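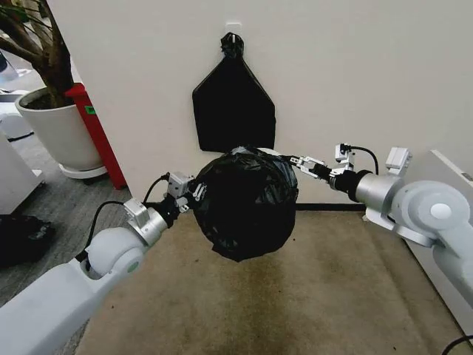 Quick one, written on the bus home, so excuse the typing. People keep asking what I do all day at Vedport now and "I take out the trash, through a robot" only gets me so far.

So. Week three of the bag task. The job as written on the sheet: get the bag between both grippers, bring it over the bin, lower it in, let go, back off. One line on the sheet. I've done it 474 times as of this afternoon and I still wouldn't say I'm good at it.

The setup is two handles on a bench that move the way the arms move. I push left, the left arm goes left. Squeeze, the gripper closes. The motions get logged along with the camera video, and the training side (Remo and Nayara mostly) feeds all of it to the model, which is supposed to pick up the habit from me. Bad habits too. More on that in a minute.

Bags are awful. I came from the cup task and cups were a vacation. A cup is where you left it. A bag changes shape when you look at it, you pinch one side and the other side goes slack and folds under, and then whatever you planned for the right hand is gone. And it's black and shiny and wrinkled all over so on the monitor it's hard to tell a fold you can grab from a fold that's just light. My first day on it I closed the gripper on nothing so many times that Remo asked if my handle was broken. It was not broken.

No feel either. The handles don't push back. You lean on the monitor for everything - is the plastic tight between the grippers, is it sagging, is it slipping. I've started holding my breath when I lift, which is dumb, I get lightheaded by lunch.

Stuff I've learned, in no order:

Pinch high. If you go low you get a belly of plastic and it swings.

Both hands at the same height before lifting. Obvious, I know. But when you're 40 minutes in, one hand wanders and you don't see it untill the whole thing tips.

Don't pull it too tight. I did this for the entire first week. Looked very neat. Then the grip on one side lets go and the bag flops down onto the other arm.

Wait a beat over the bin. The bag keeps moving after you stop.
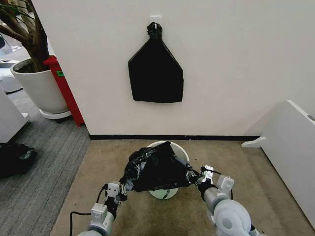 The waiting is the thing I argued about with Nayara. She wants demos without pauses, or with as few as we can manage, as the model copies pauses and then sits there like it forgot why it came into the room. Fair. But if I don't wait I miss, and a miss is no good to her either. We settled on "slow down early and don't stop", so you sort of drift in over the opening and keep going down. Took me a whole day to get the drift right. My shoulders did not like it. It does look nicer on playback though, I'll give her that.

Also the opening is smaller than you'd think when there's a full bag above it. From the head camera the bag covers half the bin. You end up steering by the rim, whatever bit of it you can still see.

Bad habits, as promised. I tilt my right hand. Always have, with a mouse, with a frying pan, everything. Never noticed. Then Remo ran an early checkpoint, trained on the first batch, mine mostly, and the robot came in with its right gripper tilted exactly like I do it. Watching your own wrist on a machine is very odd. Elaine on the next bench spotted it before I did and laughed so loud that people came over. I've been trying to fix it and now I think about my wrist in the shower.

The checkpoint wasn't terrible by the way. Out of 10 tries it got the bag off the floor in most of them, and then sort of hovered. One went in. We clapped. Remo told us to stop clapping as it was probably luck, and he was right, next one it let go far too early.

Someone in the comments last time (hi) asked why not just program the moves. Tried it before my time apparently, and it works great if the bag is the same every time. It's never the same. That's sort of the whole point of having people do it by hand over and over, you get all the weird ones. We're supposed to vary things on purpose too: bag turned around, bag more to the left, bin moved a bit. The hanging bag on the wall hook behind stays up while we work on the other one, and I'm told the model should learn to leave it alone. Early on it was pretty interested in it. Same color, same plastic, and it's right there in view at the top. Poor thing reached for it twice.

Hook task comes after this one. Loop the knot over a small hook, with grippers, with no feel. I tried it once over lunch just to see. Let's not talk about it.

Numbers, for those who like them. Target for the bag task is 2000 good ones across all of us. Good means no drops, no bumping the rim hard, no restarts. I throw away more than I'd like. There's a button for that, and Welington, who trained me, said press it without feeling anything. I feel something every time. My best streak without pressing it is still short enough that I'm not writing it here.

Best time of day is early, before 9 or so. After that I get sloppy, then there's coffee, then I'm fast and sloppy. Nayara looked at my logs and said she can tell when I've had coffee. Not sure how I feel about that.

Things I'd change if they asked me (they did ask, there's a form, I wrote too much on it):

A chair with arms. My elbows float all day.

A second view from the side. One more angle and I'd stop guessing how far down the bag hangs.

A vacuum nearby. Little dark bits get on the carpet by the bin and then I stare at them all session. The carpet's stained enough as it is, I've given up on the stains.

Music. Elaine says no.

Somebody also wanted to know if I'm worried about teaching it my job. My job is moving a bag through two handles so no, not this week. My back would like it to hurry up. And I'll admit that when it got that one in the bin I was prouder than of anything I did at Cruickshank in all that time, and I had a nice desk there.

Ok my stop is next. Still owe you the post about the cup task and the one with the towels, I have about 100 words of each and no ending. Maybe in May. If anyone has a good stretch for the bit between the shoulder and the neck, leave it below please, I'll try all of them.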